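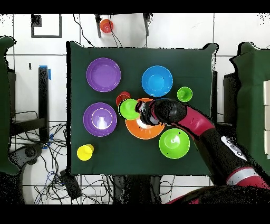 Purple plates, a blue bowl and cups on the green table

My pre-send checklist for articles, with comments
Updated 2024-02-05

I proofread the Enitz newsletter, and before anything goes out I run it through the list below. I started it in September after I let "it's roof" slip past me in a headline (yes, a headline!). Feel free to steal it. The issue I had open this time ran to 282 sentences, so the comments are from that one.

1. Subject and verb agree. CHECKED, 3 FIXES
All three were the same trap. "The list of winners are on page 2" sounds fine when you read fast, because "winners" is sitting right there next to the verb. It's the list that is on page 2. I cross out everything between the subject and the verb with a pencil and read what's left.

2. Its and it's. CHECKED, OK
I search for every single one and say "it is" out loud. My family has stopped asking.

3. Names and accent marks. CHECKED, 1 FIX
Văduva had lost the little mark over its first a in the second paragraph, and only there. Copy and paste from the master list, please, don't retype! Ballivia has two l's. Prostutau was fine all the way through, which made my morning.

4. Commas before "and." OPEN
Okay, this one is a guideline and I know it. We use the comma before the last item in a list, except the events page doesn't, and I keep going back and forth on whether to bother the writer about it. Left as is for now. Needs a decision before the next issue.

5. Sentence length. CHECKED, 2 SPLIT
I don't have a hard limit, but if I run out of breath reading it aloud, I look for a place to put a period. One of these had four "which"es in it. Four! I turned it into three sentences and it lost nothing except a "furthermore."
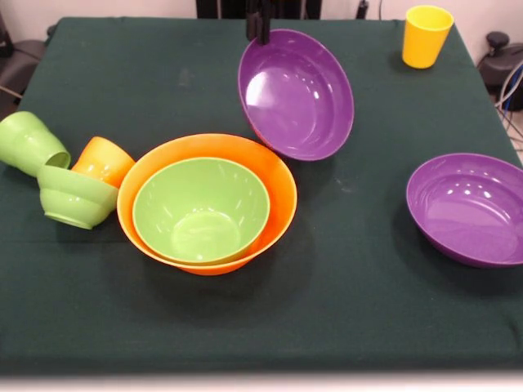 Lime green bowl inside the orange one

6. Dangling openers. CHECKED, 1 FIX
"Walking into the hall, the piano looked huge." The piano wasn't walking. I love these and I'm always a bit sad to fix them.

7. Captions. CHECKED, OK
Full sentences get a period, fragments don't. Pick by looking at the verb: if there isn't one, leave the period off.

8. Word count on the front page piece. CHECKED, OVER
The limit is 200 and it came in at about 230. I took out "very," "really," and a whole sentence that said the same thing as the one before it, and then it fit.

9. Ending a sentence with a preposition. NOT CHECKED
I don't check this anymore. It stays on the list so that people who write in about it can see I've thought about it.

10. Last read, on paper. TO DO
Different room, different font, cup of tea. I start with the last paragraph and work up to the first.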